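Virnside Community Help > Home & Hobby Robotics > Buying and Planning

One two-arm robot or two cheap single arms? Trying to set a budget before September

Asked by pugh_workshop
Tags: budget, grippers, simulation, dual-arm
Viewed 403 times

Hi all, long post, sorry in advance. I've been running a two-arm robot in Virnside for a few months now, all in simulation, and I've gotten to the point where I want to buy real hardware for our little shared workshop. The jobs are tidying jobs: pick things up off a table, put them in a tray, move the tray, that kind of stuff. My total for the first round is $3469 and I can't stretch it (I tried, my wife has seen the spreadsheet).

What I keep going back and forth on is the grippers. The stock ones in the sim are big and square, and when I bring one in near a rim it blocks a lot of what the camera sees.
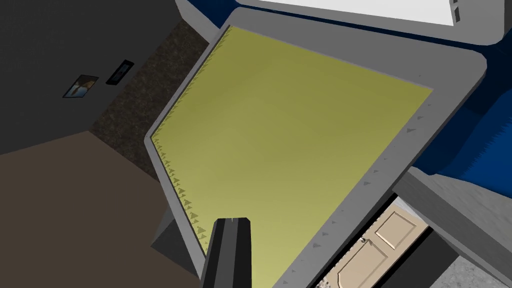 Stock finger coming up to the gray rim of the tray, camera view from the sim.

I'd like to know if that means I should be putting aside money for slimmer fingers from day one, or whether I live with the blocky ones and spend the money on a second camera. Tunummont sells a finger set for $60 that looks decent, but it's listed for their single arm and I can't tell if it fits anything else.

The other question is reach. With both arms out in front, the right one gets its fingertips to the front edge of the blue-topped table, and the stuff I care about is sitting farther back than that. So do I need longer arms, or a base that drives? A moving base eats the whole budget by itself. Screenshot of the layout so you can see the distances. I kept the left gripper open and out of the way.
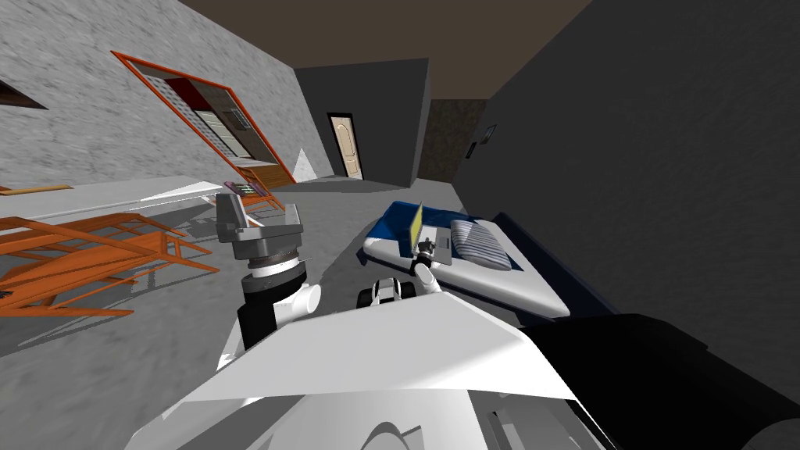

2 Answers

Answer 1 (accepted)
Svatopluk Kováčik

I went through the same thing with a workshop in Cenholm, so take this as one guy's experience. Don't buy a driving base in the first round! Look at your second screenshot again. The fingertips are already at the edge of the table, so bring the table closer, or put the arms right up against it, and run your tidying job again before spending a dime. Moving furniture in Virnside is free and you'll know in an evening how much arm you need.

For the money, I'd split it like this: arms first, then a power supply and an emergency stop that you'd trust with somebody else standing there, then one spare set of fingers. Keep something back for cables and mounting plates — I had 41 line items on my final order and more than half were things I hadn't planned for.

On the fingers, get the bolt pattern in writing before you order. Email Tunummont and ask for the drawing. If it doesn't match, an adapter plate is an easy job for any shop with a drill press, but you want to know that beforehand. I'd also try a camera on the wrist in the sim before paying for a second one.

Comment from pugh_workshop: Moved the table in last night, much better. Emailed them about the drawing too, will report back.

Answer 2
gearbox_dan

two single arms. cheaper to fix when one breaks. also check your floor is level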